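Chapter 5
Friction: The Force That Holds On

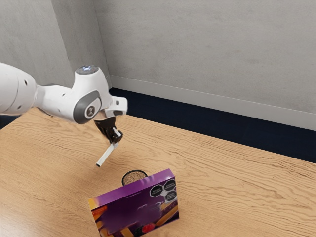

Reading time: 2 min

Try walking across a frozen pond in dress shoes. Your foot pushes back, the ice lets it go, and suddenly you are thinking very hard about something you ignored all morning! Friction is with you every time you tie a knot, strike a match, turn a doorknob or sit in a chair without sliding off it.

For such a familiar force, it took people a long time to pin down. Builders knew they could drag a stone block more easily over wet clay than over dry sand, but knowing a trick works is a long way from knowing how much force it saves. In this chapter you will learn to work that out for yourself, with a spring scale and a bit of patience.

We begin with a block at rest. Push it gently and it stays put. Push a little harder and it still stays put, which means the friction has grown to match you (a wonderful thing, once you notice it). Then comes the moment when it slips. Section 5.1 deals with the force just before that moment, called static friction, and Section 5.2 with the kinetic friction that takes over afterward.

From there we go downhill. Zuzana Kollár's class in Drosmont tested shoe soles on a board tilted to 30 degrees, and their results, printed in full on the last page of the chapter, hold a real surprise about rubber. You will need them for the second lab.

Before you read on, press your palms together and rub them fast. Feel that warmth? Write down where you think it comes from, and keep the note. We will return to it in Section 5.4.

Words to know: normal force, static friction, kinetic friction, coefficient, incline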